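Call for participants: reading study with people who learned Danish or Icelandic as adults

Plirstead Language Workshop is looking for people who moved to a new country after the age of 18 and learned the language there. We want to understand how you read everyday letters, for example from the bank, the school or the dentist, and where you stop or become unsure.

You can take part if you
- learned Danish or Icelandic as an adult
- have lived with the language for more than 3 years
- can read without help a text of one page

You do not need any exam or diploma. We are also glad to hear from people who think that they read slowly.

What you will do

There are two meetings in April, each in the afternoon and with a pause for coffee. In the first meeting you read 10 short letters and mark the words which are difficult. In the second meeting you talk with one of us about your choices. The talk is recorded as sound only, and your name is removed before anyone outside the group can listen to it. You may stop at any time and you will still be paid for the meeting you came to.

The payment is 200 kroner for each meeting. Travel by bus or train is paid also, but please keep the ticket.

Children are welcome to wait in the next room - tell us before, so that we can find someone to be with them.

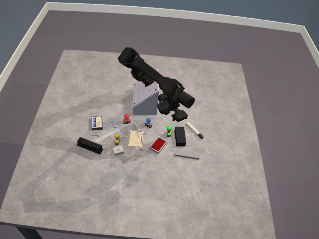 Stamps, ink pad and papers on a table

How to apply

Write a short message to Tove Juhl at the Plirstead office, in the language you prefer. Tell us which language you learned, when you started and at what time of day you can come. Please do not send copies of your passport or residence card. We have place for 13 readers, and we answer everybody, also those who do not get a place this time. Questions about the recordings go to Arnar Hviid.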